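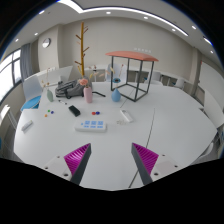 Pre-Session Inspection: Tabletop Demonstration by Hand-Held Gripper
Station: round table, Plinia room
Completed by: Ataahua Harawira
Period: August

This checklist is to be completed before any operator records demonstrations at the station. Each item is marked Pass, Action or Not Applicable. Comments are required for every item marked Action.

1. Gripper fingers and pads
1.1 Both ridged pads seated flat on the inner faces of the fingers. Pass.
1.2 Mounting plates free of cracks; screws checked with the hand driver. Pass.
1.3 Fingers open and close fully without catching. Action.
Comment: Slight drag on closing, felt at the trigger and not at the pads. The unit may be used for light objects. Pristitz has been asked for a replacement spring.

2. Table and objects
2.1 Table stable and surface free of spills. Pass.
2.2 Small round pieces accounted for against the object sheet. Pass.
2.3 Vases placed out of the path of the operator's forearm. Action.
Comment: The pink vase stands close to the backpack. An operator lifting the backpack by a strap could pull the vase over. Operators are to take hold of the body of the bag, or move the vase first and record that move as a separate demonstration.
2.4 Metal stand with the coral top resting level. Pass.
2.5 Loose straps and cords kept back from the table edge. Pass. 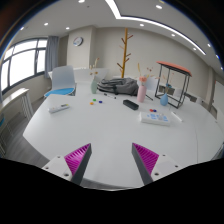 Comment on section 2 as a whole: the layout may be changed between demonstrations but not during one. Small pieces should be left where the operator can reach them without leaning on the table. Where a piece falls to the floor, the operator stops, marks the attempt as void and starts again.

3. Room
3.1 Chairs pushed back on the operator's side. Action.
Comment: Two operators reported knocking a chair while stepping sideways. Clear the full walking path before the first attempt.
3.2 Ceiling lights on and left at one setting for the session. Pass.
3.3 Curtain position noted on the session sheet. Pass.

4. Operator
4.1 Allance handling course completed. Pass.
4.2 Sleeves secured above the wrist. Pass.
4.3 Rest break taken after every 17 demonstrations. Action.
Comment: The last session ran to 72 demonstrations with only two breaks. Wrist strain was reported the next morning. The limit applies to all operators - including those on the remote-control station.

Outcome: station released for use with restrictions under 1.3. Items 2.3, 3.1 and 4.3 are to be closed by the shift lead. A copy goes to the Ó Briain safety office within eight working days.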